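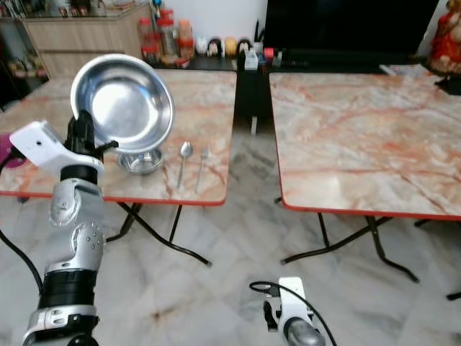 Plate held by the rim, with the bowl, spoon and fork on the table below it.

Zestov grasp planner: questions I get a lot

What does Zestov do?
It picks where to grab a thing and plans how to get the arm there. I started it for tableware (plates, bowls, the odd mug) and it's still happiest with those.

Why does it always go for the rim?
Rims are easy to find even when the depth image is a mess! Shiny steel gives you holes and ghost points all over the inside of a dish, so I fit a curve to the edge and sample grasps along it. The default is 152 samples. I've gone down to 115 on slow laptops and barely noticed.

My planner times out when both arms are on. Help?
Raise plan_timeout_ms to 600 first. If that doesn't do it, plan one arm at a time and park the other one, then turn the two-arm mode back on once your collision model looks right.
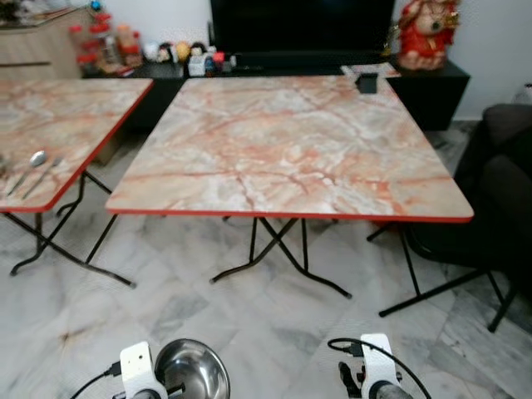

Folding tables are the other thing people trip over, by the way. The table finder only wants the flat top, so crossed legs underneath can show up as stray obstacles. Set ignore_below_top to true and they go away. With two tables close together, give each one its own name or Zestov will happily merge them into one big slab.

Can I use it with Drita?
Yep, the Drita bridge comes with the main download. Baudry support is half done and I wouldn't lean on it yet.

Forks and spoons?
Sort of. They lie so flat that the edge fit gets confused, so use the thin-object mode and expect some retries. I'm still poking at it.

Last updated Jun 30, 2019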